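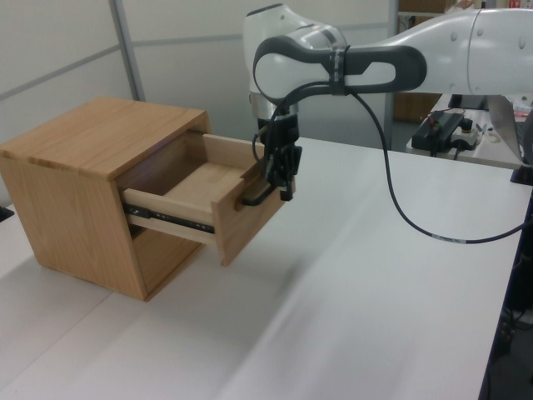

How long should a new operations manager wait before changing the way a team works?

Long enough to see one full work cycle, which at Pasichnyk runs 20 working days. The company's head of operations, a former logistics officer, holds every newly promoted manager to that figure.

"You learn the cycle first," she says. "Order intake, scheduling, delivery, billing. If you change scheduling before you have seen billing, you will break billing."

Pasichnyk has 70 employees in two offices and promotes mostly from within. New managers get a written brief on their first morning – one page, in a fixed order. It states the task, the limits on spending, the people assigned and the point at which the manager must report back. She adapted the layout from the orders she used to write in uniform.

"In the service I had a format and everybody knew it. At my first civilian job I was given a laptop and a login. I asked what my authority was and got a different answer from each person I asked."

The spending limit causes the most discussion. Managers may commit funds up to the limit without a signature, and they record the decision in Gradness, the company's internal log, by 5 p.m. the same day. She reads the entries in the evening. She does not reverse them.

"If I reverse one, the limit is zero from then on. I can lower it for next month. I can talk to the manager. The decision stands."

She tested this during the Tolitz contract, when a team lead booked a second carrier, Vavar, that she would not have chosen. The booking stayed. The review afterward took 19 minutes and dealt with how the lead had compared the two rates.

Reviews follow a set order as well. The most junior person speaks first, then the rest by length of service, and the manager last.

"If the manager opens, you get the manager's version repeated several times. I have sat through those."

She is less certain about how well the method carries over to remote staff. Written briefs work for them. Reviews by phone tend to run long, and people stop volunteering errors. In April she began asking for written notes before each call – the results so far are mixed, and she has not settled on a format.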